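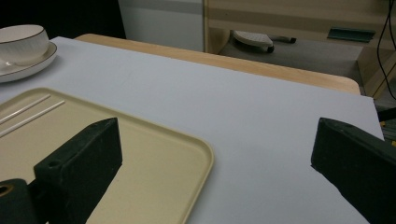

Tray, cup and saucer on a work table, with the two fingers of a hand-held gripper.

Heka table-service program

The Heka table-service program is an automation project at Distis, a contract catering firm that sets and clears tables for office canteens and event halls. Covers tray laying, cup and saucer handling, and clearing. Started in October, first at the Beddoe site, later at Jasow. Known to staff mostly as "the Heka tables" or just "the tables".

Background

Before the program all trays at Beddoe were laid by hand. Two shifts, early one starting before breakfast service. Main complaints from staff: wrist pain, boredom, and the noise of the dish room next door. Turnover was high in the laying crew and low everywhere else in the building. Distis management first looked at a fixed belt line but the menu changed too often for it, and the belt needed more floor than Beddoe had.

Method

Workers do the task themselves with a hand-held gripper, two fingers, and a camera on the tool records each run. The recordings are used to train the arms. A run is short: pick up a cup, put it on a saucer, move a tray, lay down sticks or cutlery. 300 runs are asked for per item type before an arm is tried on it. Thin items take longer to learn than cups. Saucers are in between.

The gripper work is paid at the normal hourly rate plus a supplement. The supplement was not in the first agreement and was added after talks led by Reynaldo Samonte, shift representative at Beddoe.

Effect on jobs

Beddoe had 102 people in kitchen and service work when the program began. No layoffs in the first year under the agreement, which Distis extended once. What changed was the split of work:

Laying crew: smaller, one shift instead of two. Early start dropped.
Recording: new role, filled from the laying crew. Rotated weekly.
Arm minding: new role. Clearing jams, wiping fingers, swapping trays when the stack runs low.
Dish room: no change.

Rhiannon Mathias, training lead, set a limit of 50 runs per person per shift after early recorders reported sore thumbs from the tool. Older staff tended to do well at recording, as they allready had steady habits with the crockery. Some disliked being filmed even with only hands in view. A rule that recordings can't be used for performance reviews was written in on Jun 21, 2018.

Criticism

Several workers have said the minding role is duller than the job it replaced. Pay grade for it is still disputed. Others point out that the people who recorded the runs get nothing further once the arms are in use. Distis has answered that the supplement covers this. Samonte disagreed in a staff newsletter and asked for a yearly payment; no decision as of the last revison of the agreement.

Jasow site

Smaller kitchen, 400 trays a day. Runs recorded at Beddoe were reused but the tables at Jasow are lower and part of the set had to be done again. Staff there asked for rotation between recording and minding from the start, and got it.

See also: Tray service; Workplace agreements; Repetitive strain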